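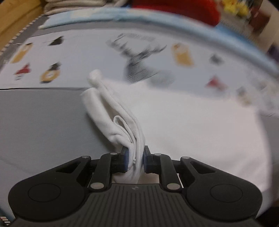 How I iron a white shirt without losing my temper

I came to ironing late. My mum did mine, then I wore jumpers for ten years, and then I got a job front of house where a white shirt was part of the deal, five days a week. My first few looked worse when I'd finished than when I'd started! So I asked Soon-im Cho, who ran the alterations counter downstairs from us at the time, and she let me stand next to her one Saturday while she worked through a pile. Most of what follows is hers, with a few lazy habits of my own mixed in.

What you need

An iron with a steam button (mine is a 3000 watt one, and yes, it's more than I need, but it was on offer). A spray bottle with plain water. Somewhere padded to work on. A board is lovely if you've got the room, but I spent my first year in a flat in Plastinville where the board wouldn't open in the kitchen, so I used a folded blanket on the table with an old cotton sheet over it. Works fine, just check the table underneath can take the heat. And hangers, out and ready before you begin. I always forget the hangers.

Get the shirt damp first

If you can catch shirts while they're still slightly damp from the wash, do. Mine come off the airer when the collar still feels cool to the touch. If they've gone bone dry, spray them all over, roll them up like a swiss roll and leave them for ten minutes while you make a tea. The water spreads itself through the cloth and you won't have wet spots next to crispy ones.

Check the label while you wait. Cotton can take a hot iron, polyester mixes want it a good bit cooler, and if you've a pile of both, do the cool ones first and turn the dial up as you go. Irons heat up fast and cool down at the speed of a glacier.

Wipe the iron too! Rub the plate, cold, with a damp cloth. I once put a brown smear right down the front of a brand new shirt, ten minutes before I had to leave the house, and I still think about it.

Step 1: the collar

Pop the collar up and lay it flat, underside facing you. Start at one point and press in towards the middle, then do the same from the other point. If you go straight across from one end to the other you push all the slack along and end up with a little pleat at the tip. Flip it and do the outside the same way.

Step 2: the cuffs

Undo every button, even the fiddly ones on the sleeve. Open the cuff out, press the inside, then the outside. Go round the buttons with the tip of the iron and never over them. They crack, and then you're crawling about on the carpet looking for half a button.

Step 3: the yoke

The yoke is the bit across the shoulders. On a board you hook one shoulder over the narrow end, press to the middle of the back, then swap sides. On a table you just lay it as flat as it'll go and accept a bit of shuffling about. 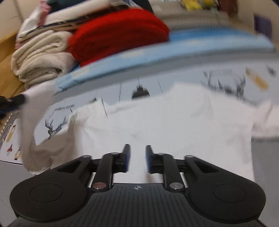 Step 4: the sleeves

Sleeves are where I used to give up. The trick Soon-im showed me is to find the underarm seam and lay the sleeve flat from there, smoothing with your hand out towards the other edge until both layers are sitting together. Use your palm, take your time, and only then pick up the iron. If you don't want a sharp crease down the outside, stop just short of the edge, then turn the sleeve a little and press the bit you missed.

Step 5: the body

Start with one front panel, go round to the back, and finish on the other front. I do the button side first as it's the slow one. Pull the cloth gently with your free hand as you go, only enough to keep it flat. Long strokes up and down are best, as going round in circles can stretch the fabric.

Stubborn creases get a squirt of water and a slow press, count to three, lift. Don't scrub at them.

Hang it straight away

Do up the top button and one in the middle, and leave the shirt on its hanger for a few minutes before you wear it. It's still warm and a bit steamy at this stage, and if you put it on and sit down in the car you'll have a concertina across your back by the time you arrive.

My record for a full week's worth is just over half an hour, with the radio on. Soon-im would have done them in half that and hemmed a pair of trousers as well.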